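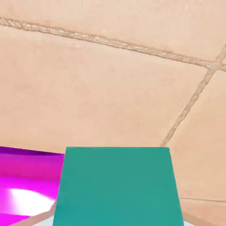 Skotari sim kit – worth it for a beginner?

skotari_fan80
Posted 15 April 2026

I've had the Skotari simulation kit for four weeks and I'm having a blast with it! You get the simulator, a stack of ready-made tasks and a training script that ran on my old desktop the first evening. I started with the block tasks (big flat-colored shapes on a tile floor) and had almost 1,000 practice runs logged by the weekend. Changing a color or the floor is one line in a text file. I keep making new rooms when I should be training.

Garg
Glad you like it, but I sent mine back. The rendering is pretty and the contact physics is mushy. Push one block into another and they slide like soap. Nokstead costs less and feels a lot closer to my real arm.

tilegrout
Did you raise the solver steps, Garg? The default is 4, and that's way too low for pushing. Mine is at 80 and the sliding is gone. Slower, sure, but I just let it run overnight.

Garg
I tried 47 and gave up. I shouldn't have to dig through a forum to find that setting.

skotari_fan80
Fair, the manual is thin. I'd still take it over Nokstead for camera work though. You can make one block flat and matte and the next one super shiny, and my color detector fell apart the first time it met a big white glare on pink. Great practice!

mossy_gear
Does it export to Skikirine? My whole club is on that and I'm not switching.

tilegrout
Objects yes, lighting no. You have to set the lights up again by hand – ten minutes or so once you know the menus.

Garg
And the textures come in upside down.

tilegrout
Only the floor ones, and there's a flip box in the import window.

skotari_fan80
The next update is supposed to land in May with a better exporter. I'll post my settings file tonight so you can try it on the trial version first, mossy.

mossy_gear
Please do, thanks!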